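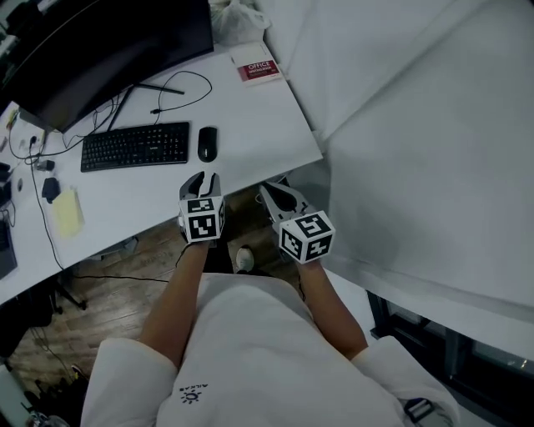

A pair of hand-held grippers, each with a marker cube on the back, at a desk.

Planover says robots can learn desk work from 126 hours of human hands. We have questions

By our technology desk
September
3 min read
14 comments

Planover, which sells software to firms that run small warehouses and offices, says it has found a cheaper way to teach robots everyday jobs. Leave the robot out of the lesson, give a person two grippers to hold, and record what they do.

The company has put out results from a set of 3896 recorded demonstrations, which it calls Cotum. People carried out short jobs such as picking up a pen, moving a mouse to one side or closing a notebook. They did so with a gripper in each hand in place of their fingers. Black-and-white patterns printed on a cube fixed to each gripper let a camera work out where the tool is and which way it is pointing. Software then turns those movements into instructions for a robot arm.

The older method is to steer the arm from a distance, with the operator working a second set of controls. It is slow, and it ties up an expensive machine for as long as the lesson lasts. Planover says its approach produced usable recordings in 126 hours and that it would have needed far longer by remote control. It has not said how much longer, or who was working the controls in the comparison.

The bigger claim is that a robot trained this way managed "most" of the desk jobs it was set. That word does a lot of lifting in an 11-page report. The tests took place on 2 desks, both in the company's own building at Maddocks business park, and both had been used for some of the recordings. A robot that can tidy a desk it has been shown many times over is a modest achievement. Whether it could cope with someone else's desk, with different cables and a different keyboard, is the thing a customer would want to know, and the report gives it one paragraph.

There is also the matter of the hands. A person holding a gripper can lean, twist a wrist or shift in the chair without thinking about it. An arm bolted to a bench can't always follow. Planover says recordings the robot could not copy were thrown out before training, but it does not give a number. If it was a large share, the saving in time starts to look thinner.

Rundier, a rival that still trains its machines by remote control, said it had tried hand-held grippers and gone back to steering the arm for anything that needed a careful touch. It has its own product to sell, of course, and it offered no figures either.

Planover plans to collect a further 2000 demonstrations, this time in offices belonging to customers. It says the recordings will be shared with outside researchers, though it would not say when. Asked whether the failed attempts would be included, the company said that was still being discussed.

Share this story
37 shares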